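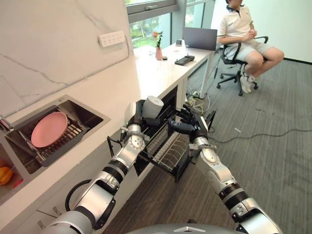
Kitchen bench notebook, two-arm rig
Posted by Markos Stamatopoulos, January 2018
4 comments | 11 shares

Friday. Carrying on from the last entry. The goal for the week was still the rack move: both arms take the dish rack by its ends, lift it clear of the counter, hold, put it back down. The plates and cups by themselves we can mostly do. The rack is the thing the people at Stedley keep asking about, and it's the one that needs both arms to agree with each other.

Settings at start of day:
Arm speed limit 200 mm/s, both sides
Grip force left at the November value
Prodari build from Wednesday, no local changes
Log continues from run 928

First runs with the rack empty. Left grip closes well on the end with the hooked bracket as long as it comes in level. If it comes in a little high it closes on the bracket, which feels like a good grip to the software and isn't one. Right side has no bracket and gives less trouble. I moved the left grasp point toward the middle of the rack and it stopped finding the bracket, but then the rack tips forward during the lift. Moved it halfway back. Kept that.

The lift has to be slow for the first part. The two arms start at slightly different times and you can see the rack twist before the second one catches up. At 200 it is fine. I tried it faster before lunch and stopped after one run.

Then with a cup on the rack. I had been treating the cup as dead weight, but it lies on its side on top of the wires and it can roll. What matters is the tilt along the long side. A few degrees is enough to send it toward whichever gripper is lower. I added a check that stops the lift if the two wrists differ in height by more than the limit in the config file. It stops too often now. I'd still like it left in until somebody has time to find a better number.

Load: the mug Stedley uses weighs 400 g filled with test sand, and that is more than any cup we have in the lab. We have been testing with light stuff. Someone should bring a box of the real dishes back from the next visit. I asked for it in November and forgot to follow up, so that one is on me.

Sink side: plates standing in the rack insert are picked well if they lean back against the slats. A plate lying flat in the basin is still a no. Please don't put food in the second basin during runs. The detector tries to name everything it sees and it slows the whole loop down.

Cables: the one on the carpet by the chair needs tape or a cover before the Stedley people come in to look. The cables under the desk too, but those are at least out of the way of feet.

Notes from the visit to Stedley

I said I would write this up and have put it off. Stedley has 35 people on the day shift at the Oltmanns building, and one kitchen. The arms would go in there, on the counter side, and do the dishes from the coffee breaks and lunch. Today that work is done two ways. There is a cleaning crew that comes in at the end of the afternoon, and before that it's whoever gets annoyed first.

I had expected the cleaning crew to be the ones with the most to say. The two people I talked to asked fair questions. The main one was whether their hours would be cut. The office manager told them no, in front of me, and said the kitchen time would go to the meeting rooms and the stairwell, which aren't getting done often enough. One of them then asked if that was in writing. It wasn't. I think it should be before we install anything, and I told the office manager so after the meeting. It's not our contract but it's our machine they'll be looking at.

The other question from the crew was who cleans the robot. I didn't have a good answer. The grippers get wet and greasy and the ribbed collars at the joints hold crumbs. Right now I wipe ours down on Friday with a damp cloth and that takes a good while. If we hand that to the crew we have taken away dishes and given them something fussier, with a safety lockout to learn on top of it. I'd like this planned as part of the job with time set aside for it, or else kept with us for the first months.

The office staff had a different worry. Several of them like the few minutes at the sink. It's where they talk. One woman from accounts said that she learned most of what she knows about the company while drying cups. With the arms running, the whole sink end is off limits for people, so you drop your cup on the counter and leave. We had drawn the off-limits zone to cover the window side as well, out of caution. I went back over it this week and I think it can stop short of the window, which would leave room for a couple of people to stand there while a run is on. Needs the light curtain moved and a new risk sheet. I've started the sheet.

Then there's the question of the operator. In the lab one of us always sits in the chair behind the counter while it runs, with the stop button in reach. We don't think about it because it's our job and we mostly bring other work. At Stedley, for the first stretch, this has to be somebody too. They assumed it would run alone. Our project page says "unattended" in the second line and I have asked for that to be changed.

I sat the whole of Thursday afternoon in that chair to see what it's like when you do nothing else. It is dull, and your attention goes. By the second hour I was slow to notice a bad left grip, and the force check caught it before I did. So I don't want a person at Stedley doing this for a full shift. Half-hour turns at most. Whoever does it should also be the one allowed to say it's off for the day without having to explain to a manager. I wrote both points into the draft plan.

What it saves them, going by their own guess, is the last part of the afternoon crew's kitchen round and a good deal of arguing over cups. What it adds is the operator turns, the wipe-down, and learning how to place things so the arms can take them. That last one is real work even if it looks small. Plates upright, cups not stacked inside each other, cutlery somewhere else entirely. People will need to be told, and some won't do it, and the arms will stop. We should decide now that a stop because of a stacked cup is our problem to fix over time. On the last install at Clidaren the staff got a poster with rules on it and then a reminder email, and after that they just used paper cups.

Back to the bench

After lunch I changed the put-down. It used to let go with both grippers at the same instant and the rack would hop if one side was still slightly up. Now it lowers until both wrists feel contact, waits, opens left, waits, opens right. Slower, looks a bit timid. The hop is gone in all the runs I did after that, though all of them were on our flat counter. The one at Stedley has a raised edge near the sink and I haven't tried anything like it.

One odd thing. Twice the right arm went to a position short of the rack and closed on air, then reported a good grip. Both times the head camera had just lost and found the rack again. Black wires against a white counter ought to be easy, so I don't think it's contrast. Saved both logs in the shared folder under the build date. If anybody has seen this with other thin-wire objects please write it here and don't just tell me in the hall.

Power strip on the wall: I relabeled the switches on the sheet by the door. The sheet was wrong for two of them. Check the sheet before switching anything off, please, the laptop on the desk is on the same strip and I lost the end of a log that way.

To do
- Number for the wrist height check
- Real mugs and plates from Stedley
- Board with a raised edge to stand in for their counter
- Risk sheet, smaller zone, window side open
- Tape for the floor cable
- Ask again about the crew's hours in writing
- Somebody other than me to do a long turn in the chair and write down how it went

Left the rack on the counter, arms parked, Prodari shut down. The fix for the late start between the two arms isn't merged, so pull it by hand if you run on Monday.

4 comments | Leave a comment
Contact the lab | Copyright 2018 | Back to top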